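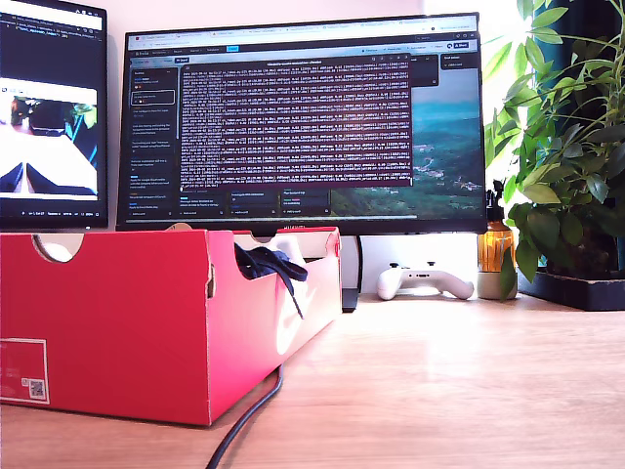 2. What we looked at

Our group compared packaging that people keep after the product is gone. Each of us picked one box from home or work. Mine was a red cardboard shoe box, used on a desk with no lid. Bok-nam Kang picked a tea tin and Zinhle Modise a mailing carton from Londholm.

We asked two questions: how easy is the box to pick up, and can you reach what is in it? The cutouts in the walls helped a lot with the first one. For the second, height was the problem – laces hang over the rim and small items sink to the bottom.

3. Desk use

The shoe box takes up a lot of space in front of a monitor. We gave it 2 out of 5 for desk use. The tin got 5. The printed label and QR code stay on the end of the box, and Zinhle thought most people would turn that end away.
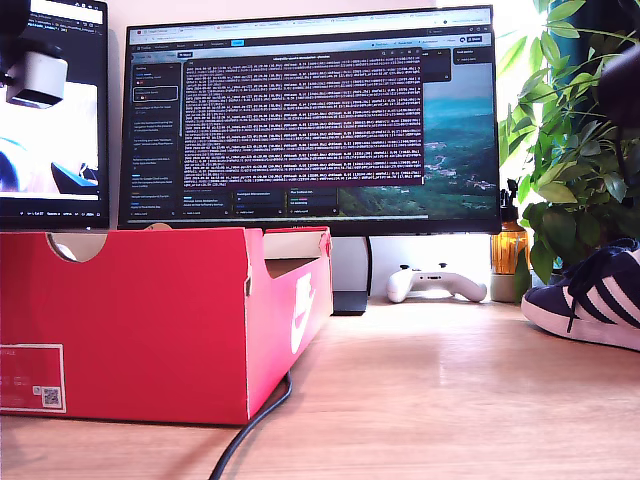 Idris Prosser

I wrote up the part on printing. The Nike swoosh is large and white and runs up the long side, so the box still reads as a shoe box wherever it goes. The carton was plain – we rated it higher for reuse in June.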